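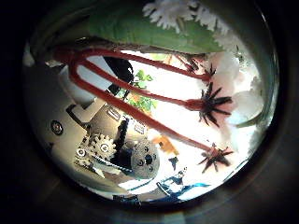 30/08/2018, bindery notebook, paste papers

Paste day! Started before the heat got going and I'm so pleased with how the second batch behaved that I'm writing this with blue still under my nails. Putting it all down now while I remember what I did, because last time I wrote "thinner, good" and that has been no use to anyone.

What we're after: a combed paper for the covers of Ovum, dark enough that fingermarks won't show, with a wave that still reads when it's trimmed down to the boards. Brunello wants the wave to run across the spine without a break. I think that's possible if we cover each copy from a single sheet and stop trying to be thrifty.

Paste

Batch A was plain wheat flour, cooked the usual way. 700 ml water, flour slaked cold in part of it first, then in with the rest and stirred until it went glassy. Took it off too early, I think. It looked right in the pan and then went grainy as it cooled, and even pushed through the sieve it left little pale specks in the combed lines. Fine for the practice sheets. Lovely says she likes the specks and has claimed the whole pile for her pamphlets, so nothing wasted.

Batch B was half wheat flour, half rice flour, same water, and I kept it on low for 7 minutes after it turned. What a difference! It sat up behind the comb in a clean ridge and stayed there. A few drops of glycerin once it was cool, no soap this time. The soap in the August 2016 recipe (Aileen's handwriting, inside the cover of the old book) was making it foam, and I'm now sure that's where our pinholes were coming from.

Color: Pletine blue, stirred in by the spoon until a smear on scrap looked one shade too dark. It dries back a good bit. Tried a touch of black in one jar and it killed it completely, went the color of a wet road. Leave the black out.

Dampening

Still the step I rush. Sheets sponged on both sides, stacked between blotters under a board while the paste cooled. The ones from the bottom of the stack lay perfectly flat and took color like a dream. The top two had begun to dry at the corners and cockled as soon as the brush went near. Next time turn the stack over halfway through and put a wet blotter on top.

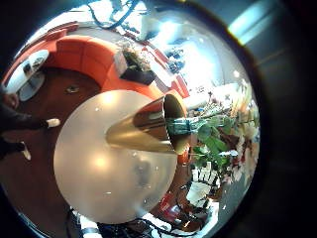 Round table, brass cone on its side, flowers spilling out to the right

Combs and marks

Tried everything in the drawer. Notes so we don't have to do it all again:

Mat board comb, wide teeth: lovely for the first few pulls, then the tips go soft. Virgilio suggested dipping the teeth in shellac and letting them harden overnight. Have cut a fresh set for that.

Tile trowel from the hardware place in Nillanham: too coarse on its own, but dragged straight first and then crossed with the fine comb it makes a sort of woven pattern that I can't stop looking at. Not right for Ovum. Very right for something.

Rubber graining tool: rock it slowly. Cherry Mae got a beautiful knot on her very first go and then none of us could get another one.

Side of a cork: small, friendly scallops. Good for a border.

For the wave itself, what worked was standing at the short end of the sheet and walking the comb toward me with the whole arm moving, wrist locked. If I move from the wrist the curves tighten up as I get tired and you can see it down the page. Counting under my breath helps. So does music, as long as it's slow.

Drying

Lines were full by lunch. Hung by the short edge they curl in on themselves, laid flat on the racks they curl much less, and anything that still curled went under boards between silicone paper. Check those tomorrow morning before anyone stacks anything on them. Please!

Rubbed a finger hard over one of the driest practice sheets and got a faint blue print. Needs a coat. Plan is thin methylcellulose on half the sheet and wax on the other half, then carry it around in my bag with my keys for a day and see which half looks worse.

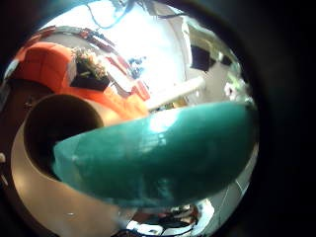
Still to do

Shellac the new comb teeth.

Grain direction: mark it in pencil on the back BEFORE dampening. I had to tear a corner off a good sheet to find out.

Write to Rivera about more of the heavier text paper. The invoice number for the last lot is 1,569, and ask if it's from the same making, as this one takes the damp so evenly.

Test the adhesive. If the wet PVA mix softens the paste layer on the turn-ins we'll get blue on the endpapers. Brunello thinks it will be all right if we're quick. I'd like to see it on a dummy first.

Leftover batch B is in the fridge in the lidded tub, labeled. Smell it before using. Aileen wants to try pulling it over a printed sheet, and I want to be there when she does.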